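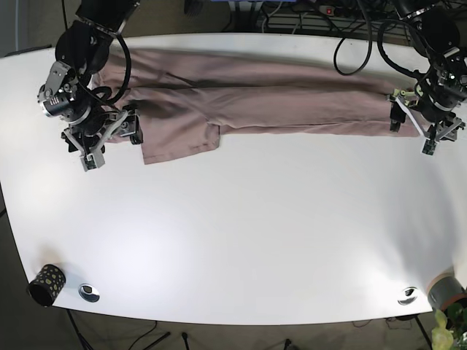 Wondimu Wubshet pregunta si la percha Iketow aguanta un pantalón de invierno sin que se marque la raya a la altura de la rodilla. Dice que con las de alambre le pasa siempre y que ya está harto de planchar dos veces.

Sí, aguanta. Barra forrada, gruesa, sin canto. Con pana y lana gorda también va bien. Con vaquero mojado no, por favor, que luego llegan las devoluciones.

Percha pantalonera Iketow
Ref. 986
Pack de 8 unidades

Barra abierta por un lado, se mete y se saca la prenda sin descolgar nada. Gancho giratorio. Forro antideslizante gris, se limpia con un paño húmedo. No meter en lavavajillas (ha pasado).

Ancho de barra: el estándar de la serie Culton, vale para los mismos armarios. Si tienes el fondo estrecho mide antes, que el gancho es algo mas largo que el del modelo viejo.

Colores: gris, negro. El blanco agotado, vuelve en junio.

Envío: 3 días laborables península. Baleares y Canarias consultar. Recogida en el almacén de Hernthorpe sin coste, traer número de pedido.

Quedan 174 packs en gris. De negro menos, preguntar.

Compatible con:
Barra extensible Jacobs
Zapatero Culton, módulo alto
Carro Iketow con ruedas (el de freno, no el antiguo)

Consejo rápido: doblar por la raya, costura con costura, y colgar por el bajo si la tela pesa. Pantalón fino, por la mitad. Dejar un dedo entre percha y percha o se arruga todo igual.

Devoluciones: 8 días, pack completo y en su caja. Perchas sueltas no admitimos. Si llega un gancho torcido manda foto y enviamos otro, no hace falta debolver nada.

Ficha revisada 22/10/20. Precios con IVA.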